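What a Change at the Top of a Gaming Regulator Means for License Holders
Speaker notes – Hatsue Kaneko, 13 February 2025

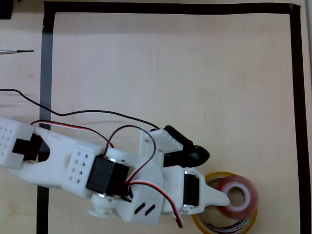 What happens to a casino's license when the head of the regulator leaves?
The license stays in force on the same terms, and so do the conditions attached to it. It was issued by the office, and the signature at the bottom does not have to be replaced when the person who signed it moves on.

Start with that, then go back to who is in the room. Compliance staff mostly, a few from legal. Ask for hands: who has been through a handover before? Wait for the answer.

1. Background

Gurkia has had four directors since the gaming office was split off from the finance department. Two came from the prosecutor's side, one from the police, one from the tax service. Say this slowly. The backgrounds come up again in section 3.

The office licenses operators, approves key staff, tests machines and handles complaints from players. It does not set the gaming tax. People mix this up every time, so repeat it if there are blank looks.

Operators used in this talk: Hevow (two casinos, one hotel) and Gajewski (machine halls only). Dollness supplies games and holds a supplier license, so the rules are a little different for them.

2. The first weeks

An outgoing director usually clears the simple files before leaving. Renewals with no open questions go through. Anything with an objection on it tends to wait.

At the last handover Hevow had a floor change pending. They had filed to move 70 machines from one hall to another. The file was complete, but a neighbor had objected to the opening hours, and it sat until May. Nothing was wrong with the application. The deputy had power to sign routine approvals and did not think this one was routine.

Point to make: read the delegation order. It is a public document, two pages long, and it says what the deputy can sign. Gajewski's legal team read theirs and split one large filing into two. The routine half was signed in the interim.

Do not suggest calling the new director's old office to find out what he or she is like. Someone asked about this last time. The answer is to write to the licensing desk and keep the letter.

3. Does the background matter?

Somewhat. A director who has worked as a prosecutor will often ask for the paper trail first. A director from the police side has tended to ask about people – who is on the floor, who brings in the players, who lends them money. Neither one changes the law. What shifts is the order of the questions and which inspections get staff time.

Miyuki Kinoshita ran licensing under two of the four directors and disagrees with me on this. Her view is that the deputy heads set the pace and the director's history makes little difference. Mention it. She is on the panel after the break and will say so herself.

4. What to check before a handover

Go through this at normal speed, they have the handout.

Key staff approvals. Look at the expiry dates. At Gurkia a renewal filed less than 30 days ahead gets no automatic extension. This catches shift managers more than executives.

Supplier approvals. Dollness had 1,325 machines in the field under one type approval when it came up for renewal. The operators assumed Dollness was handling it. Dollness was, but the operators also had to confirm serial numbers, and two of them had not.

Open undertakings. If you promised the office something in a meeting, find the minutes. If there are no minutes, write a short letter now saying what you understood. A new director will only see what is on file.

Player complaints. Halls with more than 1,000 registered members have to send a complaint summary each quarter. Late ones are the first thing a new team finds, as the list comes straight out of the system.

5. Junket and agent files

Short section, skip if running late.

Agents are licensed separately from the casino, but the casino signs for them. When the director changes, ask for written confirmation that each agent's status carries over. Gajewski has no agents, so use Hevow here. Hevow dropped one agent in the middle of a handover and told the office by phone only. The new team had no record of the call. It took three letters to sort out.

6. Questions

Likely ones:

Fees – no change until the fee order is amended, and that goes through the legislature.
Pending fines – they carry on, and the appeal clock keeps running during the handover.
Meetings with the new director – ask through the licensing desk, in writing, with an agenda.

If someone asks about a pending case by name, decline and move on. Break after this, then Kinoshita and the panel.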